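May, 7:40 am

Glue test round 2, the Camargo stuff. Lensa mixed it last night, left the cup labeled but no time on it. Assuming 6 pm. Ask her.

Clamped four maple offcuts, two with the old glue, two with Camargo. Pulled the first pair at 530 lb, clean break on the glue line. Not great. Second pair held to 1328 and the wood tore befor the joint did — much better. Wrote both on the boards in pencil.

Humidity was up all night, window left open again. Could explain the weak pair. Don't trust it until we repeat with the window shut.

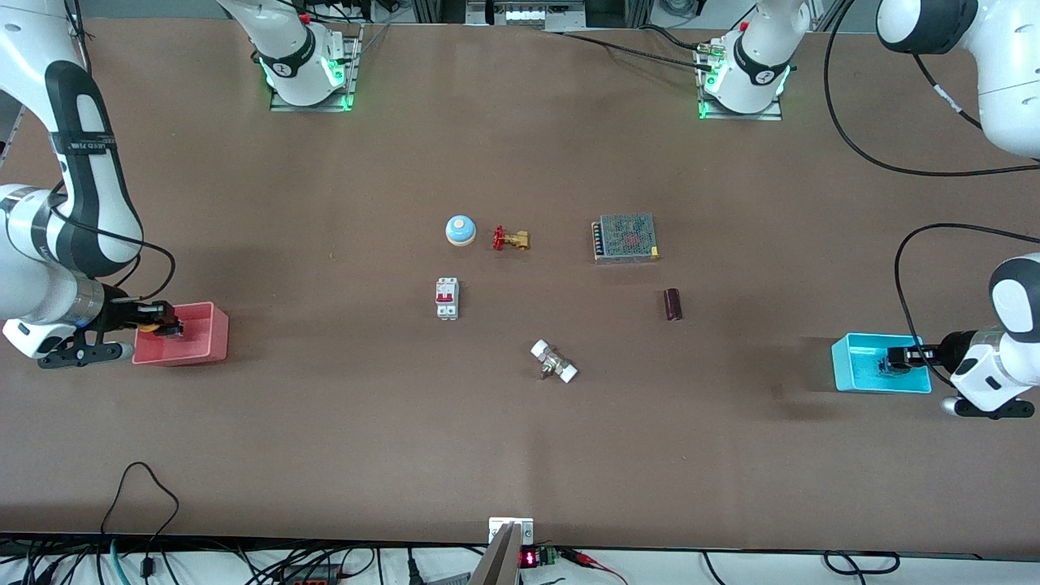
Remaining two boards go in the press after lunch. Want a full day of cure on them, so no pulling til tomorrow even if Odair asks nicely. He needs a number for the Sekitz chairs and I don't have one yet.

Other stuff:

- press gauge sticks at around 1793, tap it before reading
- out of wax paper, Anneli is ordering
- pot life felt short, thick and stringy by the time I got to board four. Smaller batches
- squeeze-out sands fine but gums up the 220 grit

Ebony thinks we're overclamping and starving the joint. Maybe. Will back off a quarter turn on the next set and see if teh line looks any thicker.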